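How to Rearrange Desks in a Shared Open Office

Moving desks in an open room takes longer than people expect, and most of the time goes into cables. Plan on one afternoon for a small group of desks.

1. Measure first. Write down the length of each wall, the width of the doors and the distance from the foot of any stairs to the nearest desk. Mark the outlets on the same sheet.

2. Keep the walkways open. We leave 31 inches between the backs of chairs and at least that much beside a staircase. Nothing goes in front of the double doors, even for a day.

3. Put the screens together. Desks with monitors work best in one row along a wall, where a single run of power can serve them all. Small tables for standing or sorting can stay near the back, close to the cabinets.

4. Check the lights before you settle on the angle of a desk. Turn everything on, sit down and look at the dark screen. If you see a ceiling light in it, turn the desk a little and look again.

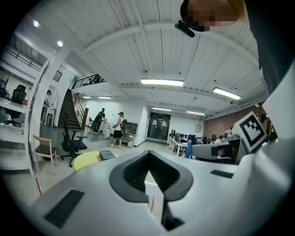
Perla Villaseñor wrote in to say that she would move the chairs out before anything else. In her office the spare ones kept drifting back into the walkway, and the desks had to be lifted over them.

Her order works well. Stack or park the loose chairs and stools in one corner, then unplug, label both ends of each cable and coil it on the desk it belongs to.

5. Lift, don't drag. Two people per desk, drawers out. Dragging marks the floor and loosens the legs.

6. Set the partitions last – they are light and easy to shift once people have sat down and tried the new spot. Leave the layout alone for a week before changing it again.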